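Storage bin

A storage bin is an open container used to hold loose goods, parts or materials until they are needed. Bins are found in workshops, farms, shops and homes. They differ from boxes mainly because they usually have no lid, so the contents can be reached at any time. 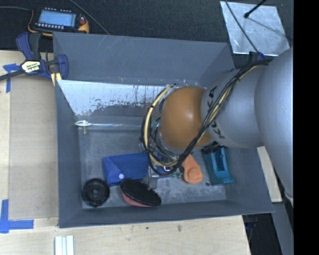
Shape and materials

Most bins have a rectangular opening. In many of them the sides slope inward, and the floor is smaller than the top. This form allows empty bins to be placed one inside another, and small items slide toward the middle, where they are easier to pick up. Common materials are wood, sheet metal and plastic. Metal bins often have a folded rim, which makes the edge stiffer and protects the hands.

With long use the floor of a bin becomes scratched. On painted metal the marks can lead to rust, but on bare plastic they are normally harmless.

History

Before the factory period, grain and flour were kept in fixed wooden bins, built into the wall of a barn or a mill. In the town of Bunovberg, the old mill had 9 such bins, and the largest could take 1000 kilograms of rye. They were emptied each December for cleaning and repair. Two of them are still kept in the building.

Movable bins became usual when workshops started to buy screws and fittings in bulk. The Rowlands works, in the same town, had a store with 3000 numbered bins, arranged on three floors. The number of the bin was also the order number of the part, and this system remained in use until the store was closed.

Care

Bins for food must be washed and fully dried before they are filled again. Bins for metal parts are usually only brushed out. Wet goods should not be left standing in a metal bin.

See also

Basket
Crate
Granary
Hopper

This page was last changed on Jul 12, 2023.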